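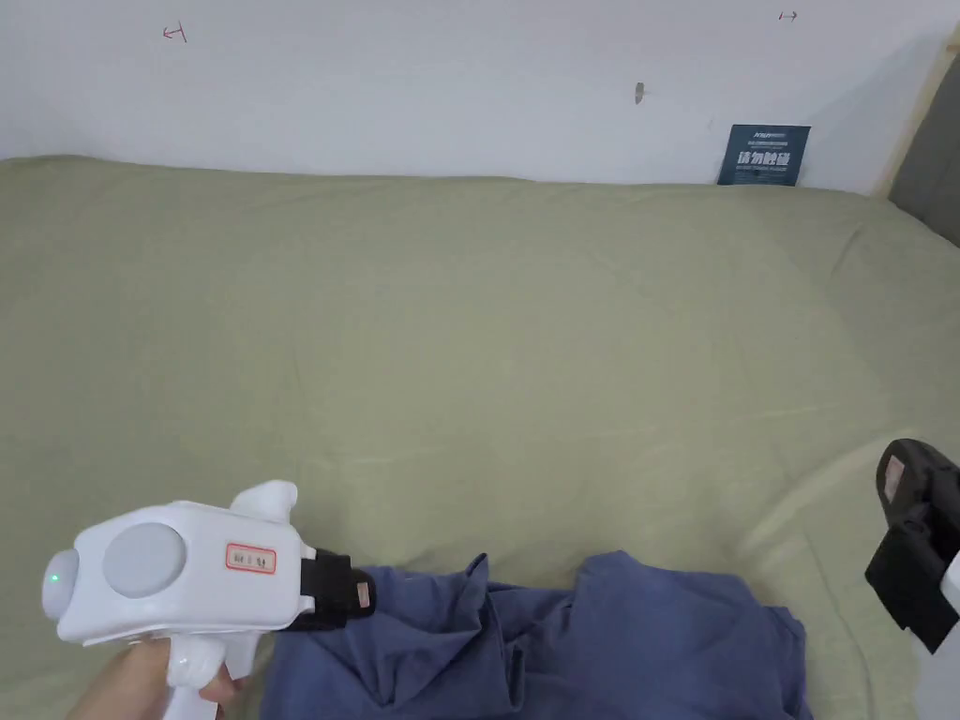
Blue cloth on a green bedsheet.

Route checkers wanted – Lirnstead walking guide

Norna is putting together a new edition of its pocket guide to walks in the hills near Lirnstead. The guide has 60 routes, all on public footpaths, and each one has to be walked again before the text goes to the printer in October.

We need 20 people who can read a map and write clear notes. Each checker takes 2 routes, walks them in both directions, and marks changes to stiles, gates, signs and parking. Most routes take half a day. The longest, over Kilen, has a long climb and is better suited to experienced walkers.

We pay a flat fee per route plus bus or train fare. Maps and forms are supplied. Dogs are fine except on the Kilen route.

To apply, write to Noemi Melis at the Norna office by 23 Dec 2019 – a few lines on where you usually walk is enough. Questions about fees go to Aled Craddock.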